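Students > Distance Programs > Questions and Answers

Evening and Distance Certificate: Frequently Asked Questions

Apr 14, 2020
By Sumeya Assefa
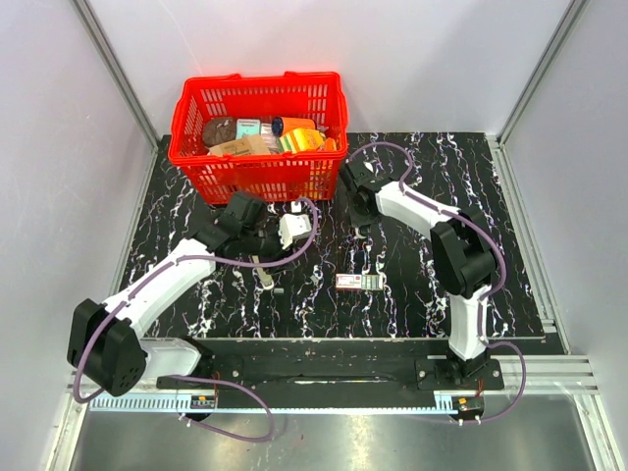 A red basket of packaged groceries on a black tabletop.

These are the questions we get most from people thinking of enrolling in the distance certificate in bookkeeping at Udine College. If yours isn't covered, write to the program office.

Do I have to be online at a set time?

Once a week, for the group session. It lasts an hour and is recorded. You can miss two per term without telling us. Everything else can be done when it suits you.

How long does the certificate take?

Most students finish in 12 months, taking one course at a time. You can take two together if your advisor agrees. We don't recommend it in your first term.

How many hours a week should I plan for?

Plan on 8 hours per course, including reading and the weekly assignment. The payroll course runs heavier near the end.

What does it cost?

Each course is $139, plus a one-time registration fee of $81. The textbook for the first course is included. Later books can be bought used, and the edition before the current one is fine for everything except the tax course.

Can I pay in installments?

Yes. Choose the split payment option when you register. The second half is due at the midpoint of the course.

What equipment do I need?

A computer with a working microphone and a steady internet connection. A tablet will do for the reading but not for the spreadsheets. Course materials are kept on Ustard, our learning site, and your login arrives by email after you register.

Do I ever have to come to campus?

Only for the final exam, and only if you live close enough. The Trillville center has evening and daytime sittings. Students farther away can use an approved proctor in their own area. Send us the proctor form at least three weeks ahead.

I haven't studied in years. Is there any help?

There is a free refresher called Nava that covers percentages, basic spreadsheet use and note taking. It isn't graded. Your tutor will also look at one draft assignment before you hand in the real one.

What if I fall behind?

Email your tutor before the due date and ask for an extension. One week is usually granted. After that, Fasil Gidey in the program office can move you to the next term. You keep the marks you have already earned, but the transfer can only be used once.

When is the next intake?

The February intake has closed. Dates for the next one will be posted on the enrollment page. You can register your interest there now.

Comments

marlene_k: Is the proctor fee included in the course price?

Program Office: No, you pay the proctor directly. Many public libraries do it for free, so ask there first.

Dto: I took two courses together with a full-time job and dropped one by week five. One at a time is good advice.

R. Pell: The link to the proctor form is dead for me.

Program Office: Fixed now, thank you.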